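Kimaro Blue Bowl, Small Round
Item 141
$15 each
In stock, ships in two days

I'll start with the part everybody emails me about. Yes, it's the same blue as last year's. Hiếu Khúc mixes the glaze for these and he made a big enough batch in July to carry us through the winter, so if you bought a couple back then and want a couple more, go ahead, they'll sit together on the shelf and you won't be able to pick out the new ones. Once this batch is gone the next one could lean a little greener or a little grayer. I can't promise anything there, glaze does what it wants.

I've been selling kitchen stuff out of this shop for a good while now and this is the bowl I keep taking home. I have six. My sister has four that used to be mine. It's a plain round bowl with an open top, nothing painted on it, no pattern, and it's the size I reach for when I'm cooking and need somewhere to put the thing I just chopped or measured. Beans, rice, lentils, chopped onion, the peel from the onion, loose change at the end of the day (I know). It's too small for a big salad. If you want a salad bowl please look at the Brondov page, they make a wide one and I'd hate for you to order this and be mad at me!

A word about beans, because I cook a lot of them. I buy dry red beans in big sacks, and my Sunday-style pot of red beans starts with pouring out what I need and picking through them before they soak. I used to do that straight onto a baking sheet and chase them all over the kitchen. Now I pour a handful at a time, look them over, and the good ones go in the blue bowl. Dark red against that blue is really easy on the eyes, and a pebble or a shriveled one shows up right away. I keep the rest in a clear container next to it so I can tell how far I have to go.
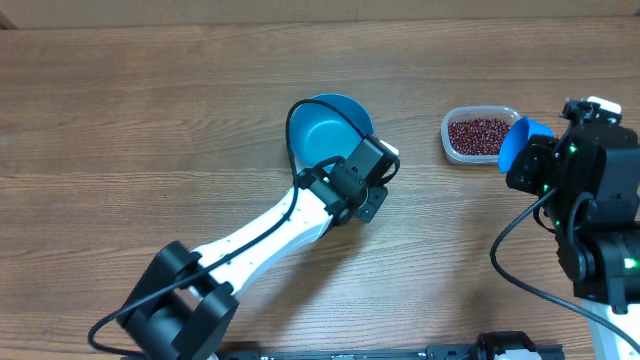

The other nice thing is how it behaves on a wood table. The foot is sanded smooth before it leaves the pottery, so it slides when you push it and doesn't leave those pale scratch rings that my old stoneware left all over my mother's dining table. I still feel bad about that table. If yours is soft wood or has a fresh finish I'd put a cloth down for the first few weeks anyway.

Washing: top rack of the dishwasher is fine, and I've put mine through more times than I'd like to admit. By hand is fine too. Microwave is fine for warming things up, but the bowl gets hot before the food does if you go past a couple of minutes, so grab a mitt. Please don't put it in the oven. I had a customer bake a cobbler in one and it came out okay and I was nervous the whole time I was reading her email.

They're made by hand and they're not all exactly alike. Some have a slightly thicker lip. Some have a tiny speck in the glaze near the foot. I pull out anything with a crack or a wobble before it ships, and those go on the seconds shelf in the store for whoever walks in first. I don't sell seconds online, so no need to ask, though people do ask.

Shipping: I pack each bowl in paper, then in its own box, then in a bigger box if you're buying more than one. Imex picks up in the afternoon. If something shows up broken, send me a photo of the bowl and the box and I'll mail a replacement, you don't have to send the pieces back. Orders over $70 ship free inside the lower 48. Alaska and Hawaii, write me first and I'll find you the best rate I can.

Want a lot of them? A case is a dozen and costs $135, and that's the best price I can do on these. Clifford Lachance bought two cases for his lunch counter and came back for a third, mostly for chili and coleslaw, and he tells me they stack well enough as long as you don't go crazy and build a tower. I'd stop at five or six high myself.

What people buy with it: the Flovo bean scoop, which I finally have again, and the flat cotton lids in the medium size. The small lids will fit if you stretch them but they pop off in the fridge, so get the medium. I'm hoping to carry a bigger bowl in the same blue sometime next year, and if you'd like a note when it's here, put your email in the box at the bottom and I'll write you once and then leave you alone.

Returns: 30 days, unused, you pay the postage back. Gift returns get store credit and I won't tell the person who gave it to you.

Page updated 22 Nov 2024

Add to cart
Ask me about this item
More bowls
Back to Kitchen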